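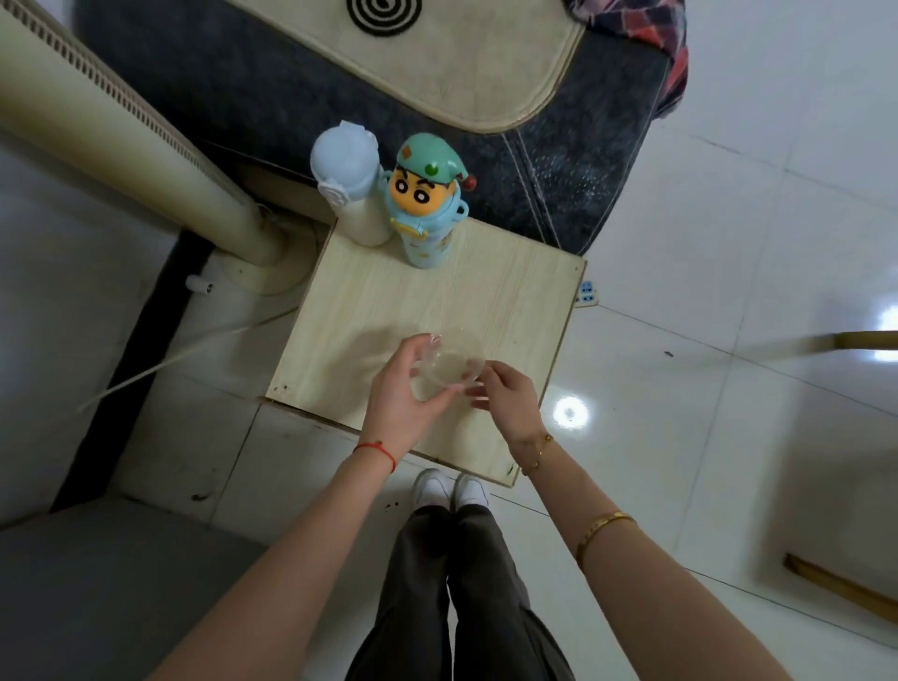

**Parton Public Library System** · 5/11/19

1/ Beginning in February, the Parton Public Library System will change how overdue items are handled at all branches. This thread sets out the new rules, the dates that matter, and what cardholders need to do, if anything.

2/ Daily overdue fines will end for all books, magazines, audiobooks, and music. This applies to adult, teen, and children's cards alike. Fines on children's cards were already waived at the Sidar branch under a trial, and that trial now becomes the rule everywhere.

3/ Due dates stay in place. The standard loan remains four weeks for books and two weeks for films. Items may be renewed twice unless another reader has placed a hold.

4/ An item that is 30 days overdue will be marked as lost, and the replacement cost will be added to the account. If the item is then returned in usable condition, the charge is removed in full. Staff at any desk can do this on the spot.

5/ Accounts with a lost item charge may not borrow physical materials until the item is returned or the charge is paid. E-books, public computers, and study rooms stay available to these cardholders.

6/ Old fines. Overdue fines already on an account will be cleared in the first week of the new policy. Cardholders do not need to call or visit. Charges for lost or damaged items are a separate matter and will not be cleared.

7/ We have been asked whether fines paid this year will be refunded. They will not. The library board discussed this at length and found that the cost of issuing refunds, most of them under $4, would be greater than the sum returned.

8/ From Kiran Nishad, Director of Public Services: "A large share of the cards we block each year are blocked over small amounts. Many of those readers never come back to the desk. We would like to see them again."

9/ Items that are NOT covered by the change:
- tools and kitchen equipment from the lending shelf
- museum passes
- laptops and hotspots
- materials borrowed from other library systems

Late fees for these remain as printed on the checkout slip.

10/ Museum passes deserve a separate note. There are only a few for each museum, and a late return usually means that another family loses a booked visit. The fee for a late pass stays at $2 per day. Please return passes to the desk and not to the outside book drop.

11/ Notices. Reminders will go out by email or text message three days before an item is due, on the due date, and one week after. Cardholders who still receive paper notices will continue to get them, but the mailed reminder before the due date will end.

12/ To check which kind of notice you receive, sign in to your account and open "Contact Settings," or ask at any desk. Please confirm that your phone number is current. Text reminders sent to old numbers are the most common cause of complaints we receive on this subject.

13/ Branch hours during the changeover. The Gekau branch will open at noon on the first day of the new policy so that staff can finish training. The Nägeli Street branch and the Sidar branch will keep normal hours. Book drops will be open at all locations.

14/ The catalog will be offline overnight before the change while accounts are updated. Holds placed before that time will keep their position in line. E-book checkouts may also be slow during these hours.

15/ Printed copies of the full policy are being prepared, with 400 in the first run. They will be placed at the front desks and in the children's rooms. A large-print edition may be requested at the Nägeli Street branch.

16/ Teachers holding classroom cards should note that their loan period does not change. The limit on the number of items per classroom card is under review, and schools will be told of any decision by letter.

17/ Comments on the policy may be left in writing at any branch or sent through the contact form on our website. Comments received before the January board meeting will be included in the board's packet. Replies to this thread are read but do not form part of the public record.

18/ Correction to post 3: films may be renewed once, not twice. Books may be renewed twice, as stated. The printed policy has the correct limits.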